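Evaluation of the Lumon Two-Hand Demonstration Kit for Cloth Handling Tasks
Milville Technical College, Automation Project Course
Final report, Group 4

1. Purpose

The project group was asked to decide whether the department should buy the Lumon two-hand demonstration kit at the end of its trial loan. The kit is sold by Batilell as a way to record handling motions by hand, without a robot arm in the loop. The recordings are then used to train a policy for a two-arm cell. The department already owns such a cell. At present, training data for it is collected by teleoperation on the Costa bench, which is slow and ties up the arms.

The report covers setup, operator handling, jaw performance on fabric, and data quality. It does not cover the training software sold with the kit, which was not part of the loan. No policy was trained on the recordings before the deadline.

2. Equipment and setup

Each operator holds one gripper per hand. The grippers carry a bracket on top for tracking and a cable that leaves the base of the handle. The jaws are driven through a linkage of black arms. The pivots have brass-colored inserts.

Setup follows the Lumon manual, section 3, with one change. The manual tells the user to calibrate both grippers together. We calibrated them one at a time, left first, after the joint routine failed on two attempts with an error we could not trace. Batilell support later confirmed by email that single calibration gives the same result as long as the table origin is not moved in between.

The work area needs a clear table, free space on both sides for the elbows, and a route for the cables that does not cross the task. Cable routing took longer than any other part of the setup. With the cables led straight back over the table, they dragged on the fabric. Letting them drop to the sides of the table solved this and left the middle free for the task objects.

The handle is a pistol grip. Both operators found the weight acceptable for short runs and tiring after more than 40 minutes. The fatigue is in the wrist and comes mostly from holding the jaws level with the table.
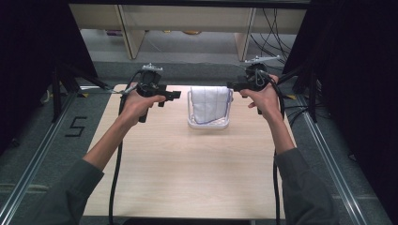 Cable pull should be listed as a fault and not as a setup matter, in the opinion of Rosalba Melis, whose comments on the draft asked for it to be moved to section 6. A tool that has to be held against its own cable changes the motion being recorded, she wrote, and the robot will not have that cable. She also asked whether the wrist angle at the end of a long run differed from the angle at the start.

We accept the first comment and have added the fault to section 6. On the second, the wrist angle did drift. In the longest session the right gripper was held lower at the end than at the beginning for the same grasp. We did not record enough long sessions to put a value on the drift.

3. Test tasks

Two types of task were used.

Task A, basket. A folded towel standing in a small plastic basket is taken out with both grippers and put back. This task has simple grasps and was used to check timing between the two hands.

Task B, hem. A cloth is lying bunched on the table next to a slotted white stand with upright rods. One gripper takes the hem and raises it. The operator then opens the fold without touching the stand. The task was chosen because the hem is thin, the cloth is soft, and the rods limit the approach.

Both tasks were recorded by two operators, with the operators changing places at a fixed point in each session. A demonstration was stopped and marked as failed if the cloth slipped out of the jaws, if the stand moved, or if tracking was lost.

The total number of demonstrations stored was 1,206. Failed demonstrations were kept in a separate folder and are included in that total.

4. Jaw performance on fabric

The jaws are flat, upright blocks that close against each other. On the towel, the grasp was reliable whenever the operator took at least two layers. On a single layer the result depended on the part of the cloth that was taken. A thick sewn hem held well. The plain area next to it held less well and tended to creep out when the cloth was lifted quickly.

Approach angle matters. With the jaws close to vertical, they could be placed on both sides of a standing edge and closed without pushing it over. When the gripper was tilted, one jaw touched the fabric first and moved it away from the other. Operators learned to correct this within the first session by looking at the jaws themselves and ignoring the handle.

The linkage spreads wide below the jaws. It did not catch on the stand in normal use, but it rubbed on loose folds near the table. Batilell lists a narrower linkage as an option. We did not have it.
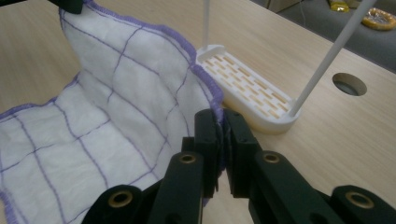 5. Data quality

Each demonstration was checked for three items: jaw position against time, tracking gaps, and whether the camera on the gripper kept the grasp point in view.

Jaw position was recorded cleanly in both tasks. There is a short delay between the trigger and the logged value. It is constant, so it can be removed in processing.

Tracking gaps were rare in Task A. In Task B they occurred when the operator leaned over the table and blocked the bracket. Short gaps were filled by the Lumon software. Long gaps were not, and those demonstrations were marked as failed.

The gripper camera is mounted so that both jaws are visible at the bottom of the image. This is useful for checking a grasp. The weakness is occlusion by the cloth. When a large piece of fabric is raised, it can hide a good part of the table behind it, including objects that the operator still has to avoid. A policy trained on this view alone would have to remember where they were. The operator does not have this problem and can look around the cloth, which means that some recorded motions rely on information not present in the gripper images.
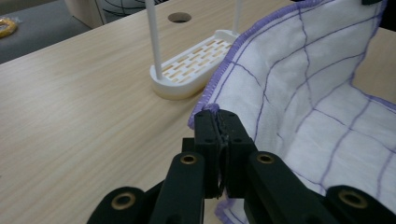

Can the gripper camera be used without a second view for the hem task?

For the grasp itself, it can. For opening the fold near the stand, we recommend adding a fixed or head-level camera, set to the same clock as the grippers.

6. Faults and limits

Cable pull. Present on both grippers, stronger on the right with our layout. Reduced by side routing but not removed.

Joint calibration. Failed on our unit. The single routine works.

Wrist fatigue. Limits useful session length. We set a break at the halfway point of each session from the second one on.

Manual. The table of error codes is missing the code we received. The drawing of the bracket shows it mounted the wrong way around.

7. Recommendation

We recommend that the department buy one Lumon kit, with the narrow linkage option if the budget allows, and keep the Costa bench for tasks that need contact force. The kit does not log force at the jaws, and the hem task would have been easier to analyze with it.

The purchase should wait until Batilell has answered in writing about the calibration fault. A request was sent in December and the reply so far covers only the workaround.

8. Further work

The next group should train a policy on the Task A recordings first, repeat the hem task with a second camera, and measure wrist angle at fixed intervals. The stored demonstrations are on the project drive under the group number, sorted by task and operator. The calibration files are in the same folder and must be kept with them.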